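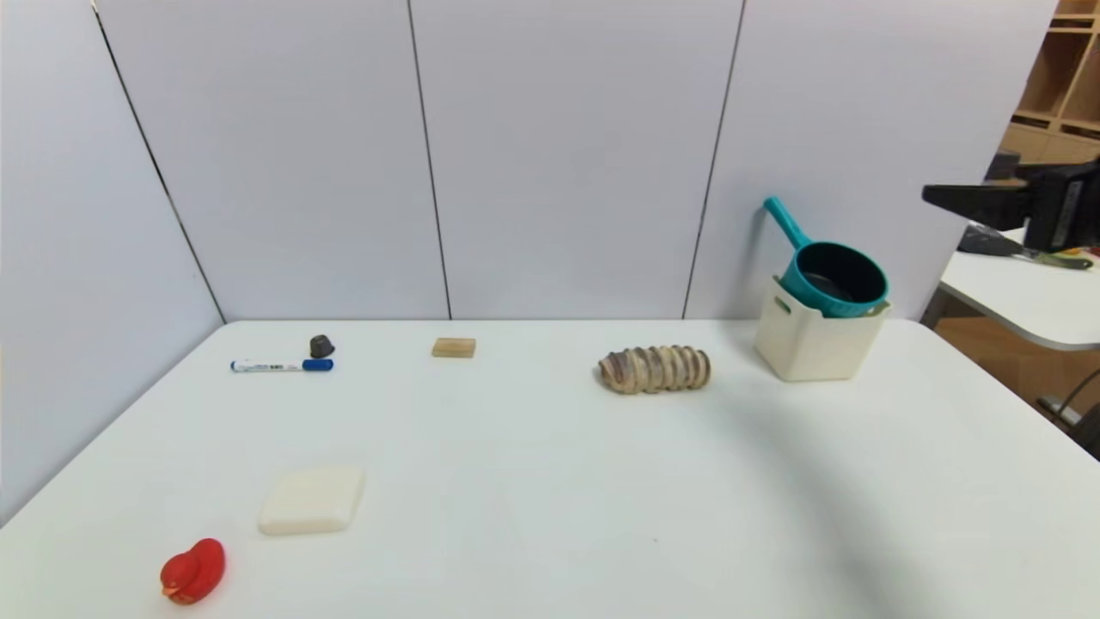 Ticket: Table stock keeps wandering, partitions lean
Site: Rosser room, Skistbridge
Category: Furniture and contents
Priority: Low (requester selected Urgent)
Status: Closed, reopened, closed

Requester wrote:
The white table in the Rosser room is supposed to hold the sorting kit for the small-objects sessions. Each time I go in, the kit is a different kit. Last month we had two wooden blocks and no marker. Now there is a marker, one block, a stone and the ribbed thing. Also the gray partitions lean, and I would like them not to. Please fix both.

Facilities, 9:10
Please confirm what you mean by "the ribbed thing." The inventory has no entry under that name.

Requester, 9:25
Beige and brown, ridges all the way along. Half of us say seashell and the other half say toy. It has been on the shelf longer than the shelf labels have.

Facilities, 9:40
Found it. Listed as "misc., natural?" with the question mark included. Leaving it that way.

Facilities, 11:05
Partitions checked. They are Starnon panels on the short feet, and the floor drops toward the door. Put 3 mm shims under two of the feet. They now lean less. Getting them to stand dead straight would mean fixing the floor, and that quote came back at 800 last time, before anyone had moved a single desk.

Requester, 11:20
Less is fine. What about the kit?

Facilities, 11:50
Compared against the Akuvbridge packing list. Of 35 items, the second block was in the drawer with the tape. The stone belongs to the kit – please stop putting it out in the planter. The teal saucepan belongs to the play kitchen down the hall and is not sorting stock, however nicely it fits in the cream basket.

Requester, 12:05
The saucepan is popular.

Facilities, 12:15
Noted. It is still a saucepan. Closing.

Reopened by requester, 2:30
Took the saucepan back. The play kitchen says they already replaced it and don't want two. Where does it go?

Facilities, 2:45
Added to the sorting kit as item 36. List reprinted and taped inside the drawer lid. Marker caps go back on after use, and the blue one goes with the blue marker. Closing again.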